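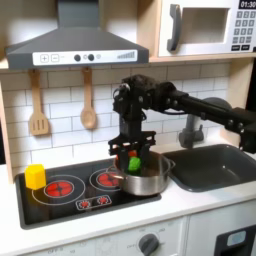
Small Stove, Real Pot

A play kitchen is maybe the only piece of furniture in a family home which is bought for one person and used by everybody. Adults put their keys on it. Grandparents sit beside it on the floor and drink tea that does not exist. In our apartment it stood for six years between the bookcase and the balcony door, and when it finally went to my sister's children I was surprised how big the room became, and how little I liked it.

For this article I spent several weeks looking at play kitchens again, this time with a notebook. I visited two toy shops, one nursery school and the homes of friends who still have one. I wanted to understand why some of these kitchens are used every day for years, and others become a shelf after one winter.

The counter is the important part

Shop assistants like to show the doors. They open the oven, close the oven, turn a knob so that it clicks. Children look at this politely and then they go to the counter, because the counter is where things happen.

A good counter has a clear place for fire and a clear place for water. The one I like best has a glossy black stovetop set into a white surface, with two large burners printed in red and circled by thin white rings. Beside it is a deep gray sink with a curved faucet. There are no buttons to press and no battery that must be changed. Near the front edge of the stove is a small printed panel with two little burner signs, and this is enough. A child of three will put a finger on it and make the sound of gas herself.

The depth of the sink matters more than I expected. In the cheaper models the sink is only a shallow plate, and a pot cannot go inside. Then the washing up has to be done in the bathroom, and I can tell you from experience that this is done with real water.

I measured the counters wherever I was allowed. The lowest was 22 inches from the floor, which is comfortable for a two-year-old and a misery for a child who already goes to school. If you have children of different ages, take the higher one and give the small one a step. The small one will prefer to stand on something anyway.

Metal pots and the question of noise

Most sets come with plastic pots in pink or green. I would give them away on the first day. A stainless steel saucepan, even a small one, changes how a child cooks. It is cold when you pick it up. It shines, and you can see your own face in it, very wide. It makes the correct noise when something falls inside.

The noise is the usual objection, and I do not want to pretend it is a small one. Our downstairs neighbor spoke to us about it twice. We put a thick rug under the kitchen and made an agreement that nothing is fried before breakfast. With a rug and an agreement it is possible to live.

Look at the handles before you buy. Two handles on a pot teach a child to use both hands, and this is useful later at the real stove. Look also at the rim. It should be rolled, so there is no sharp edge when a child reaches to the bottom for the last piece of vegetable.

The size of the pot compared with the burner is a thing I never thought about until I saw it wrong. If the pot is much bigger than the printed ring, the ring disappears and the game loses its fire. Some red should look out from under the side. Children check this. In the nursery school I watched a boy move his saucepan many times to the left and to the right until he was satisfied with the heat.

What goes into the pot

I believed that toy food should look like food. Now I am less certain. The wooden carrot with its neat green top is always a carrot, and after a week it has been cooked in every possible way. A plain block is more patient. A yellow hexagon standing on the stove can be cheese in the morning and butter at lunch, and I have been served one as "the sun, but cut."

The best collections I saw were mixed. There were a few pieces with a clear identity, because a guest likes to know what he is eating, and then many small colored things without any name. Green is the color you need most. Everything green becomes vegetable, and a soup needs a lot of it. After green comes something orange or red, for the tomato, the carrot and the occasional sausage.

Please do not buy the big box. Rizvi, a small shop near the station in Narkum where I bought most of our toy food, had for many years a box with 80 pieces, and of course we bought it. The children used perhaps ten. The rest lived under the sofa. A second box of 80 arrived from an aunt in June, and I am sorry to say that we opened that one too.

The wall behind

This is the part that is missing from nearly every kitchen in the shops, and I think it is a mistake. A play kitchen without a wall is a table. When there is something behind it, the child is standing in a room.
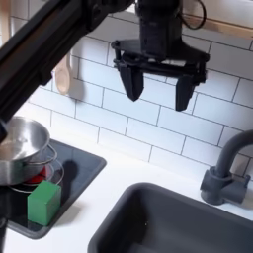

White tile, gray grout and a wooden spoon on the wall: the backsplash gives a small counter its room.

The simplest solution is tile, or something that looks like it. White rectangular tiles in the staggered pattern, the type that you know from old subway stations, are cheerful and they go with everything. For a kitchen of normal toy size you can use a sheet of printed paper from a craft shop, glued to a board. A friend of mine used real tiles that were left from her bathroom. It is beautiful and it will never be moved again, not by her and not by the next owner of the apartment.

On the tiles you should hang something. A wooden spoon is the classic choice, with the bowl down, and next to it one or two other tools with thin handles. Use simple hooks at the height of the child's shoulder. When the tools hang in view they are used and, this is the surprising part, they are put back. In a drawer they are forgotten in two days.

Above the tiles there can be a narrow shelf. Light wood is kind to a white wall, it stops the whole thing looking like a hospital. Keep the shelf empty at the beginning. It will fill itself with a plastic horse, a shell, somebody's glasses.

One more small object I want to recommend is a wire pot stand. It costs very little, it weighs nothing, and it gives the saucepan a proper place when dinner comes to the table. On the stove it also does good work – the pot stands a little higher, and the red of the burner shows under it.

What it costs, and where to find it

A new wooden play kitchen of the better kind is expensive. The most expensive one I saw, in the Brorness showroom on the edge of town, was 686 dollars without a single pot. It had soft-closing doors. I opened and closed them several times and enjoyed it, but I am not four years old.

Second-hand is the sensible way. These kitchens are strong and families are usually happy to see them go down the stairs. The flea market at Prekerness has one nearly every time I visit, and the price falls quickly after noon, when the seller begins to think about carrying it home. Check the hinges and check that the sink can be lifted out for cleaning. Do not worry about scratches on the stove. A stove with scratches is a stove where somebody has cooked.

Buy the pots separately, from the ordinary kitchen department. The smallest saucepan for adults, the one for melting butter or warming milk, is the right size for many toy stoves, and when the play kitchen leaves your home the saucepan can stay. Ours did. I warm milk in it most mornings. There is a dent on one side from the time it was a helmet.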